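Flurina Rainer
November 13, 2019

Rally thread, as promised. Shakedown and first leg of the Lavura Hill Rally. Typing this off a notebook that got rained on so bear with me

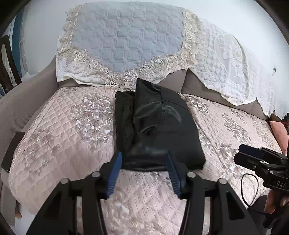
Shakedown first. Short run, one long climb and then a horrible drop back to the start through the quarry. Everyone got at least two goes at it. Donnelly quickest, which nobody had down

Raelene Donnelly I mean, in the Finari car. New dampers since the last round. Looked planted over the crest where everyone else was skipping sideways

Trilok Awasthi second, not happy. Said the front end washes out the moment he lifts. Team changed the diff settings, sent him out again, he went slower. Changed them back

Roxana Grecu didn't bother with a third go. Parked up, had a sandwich, watched the others. Very Grecu

Right. Leg one proper

Stage 1. Cancelled for the first three cars because of a gate across the road. A gate! Farmer had shut it, fair enough, it is his gate. Notional times given later, more on that further down because it got silly

Stage 2 is the long one. Forest, gravel, then a strip of old tarmac with moss on it. Grecu takes it by miles. Didn't look fast from the outside at all, tidy lines, hardly any noise off the throttle

Awasthi stalled at the hairpin. Lost a chunk there. You could hear the co-driver from the spectator bank and I won't repeat it

Định Tạ is the one I'd been waiting to see. First gravel event in the Sydorenko car, he's come over from circuits. Number 137 on the door. Brakes far too early everywhere but the exits are lovely

Stage 3, same road backwards. Which sounds dull and isn't, the crest becomes a braking zone and the moss is now where you want to turn in. Two cars off at the same ditch. Crews out and fine, both of them sat on the wall drinking someone's tea

Donnelly clipped a bale. Rear bumper gone, carried on. Still second on the stage

Service. Mutska had the gearbox out of Grecu's car and a fresh one in with minutes to spare. No panic that I could see, one bloke whistling

Asked Grecu if the box was a problem or just a precaution. "It was making a noise I didn't like." That was the whole interview

Tạ was chattier. Says the hardest bit is the notes, on a circuit you know what's coming and here you've got to beleive a voice. He's started asking for the corners later, his co-driver wants to give them earlier. They'll meet in the middle or fall out

Tyres. Most went harder for the afternoon as the sun came out. Awasthi stayed soft. Looked daft for one stage and then it rained again

Stage 4, rain. Awasthi quickest by 18 seconds. Eighteen! Straight back up to third. Big grin at the stop line, first one all day

Donnelly on hards had a miserable time of it. Wipers packed up as well - she did the last bit with her head tilted to see through the one clean patch

Grecu lost a little, drove it like someone who'd looked at the forecast and done the sums

Ok the notional times. Stewards gave the first three cars the same time as the fourth car on stage 1. Fourth car was Donnelly. So Grecu, first on the road, gets a time she probably would have beaten, and Finari are keeping very quiet

Mutska put in a query, not a protest, they were quite firm about the word. Answer came back within the hour. Times stand

Seems right to me? You can't invent a number for someone. But I get why they're cross

Overnight then. Grecu leads. Donnelly second. Awasthi third and catching if it stays wet. Tạ sixth, best of the newcomers, car without a scratch on it

Crowd was good by the way. Organisers gave 2,688 through the gates, felt like more at the hairpin, where there was one burger van and a queue back to the car park

Leg two starts with the quarry stage in the dark. Lamp pods going on now, lots of swearing and cable ties. Tạ has never driven a stage at night and has gone to bed early

My money is on Grecu if the gearbox behaves. If it rains all day then Awasthi, and I'll be insuferable as I said so back at the start of the season

Last round is in December, on snow if there is any. Entry list not out yet, will post when I have it

Phone on 2 percent. More tomorrow

Recent posts
Entry list and road order for Lavura
Why Finari changed dampers mid-season
Định Tạ tests the Sydorenko car on gravel
Gravel tyres, a short moan

Contact | © 2019 Flurina Rainer | Back to top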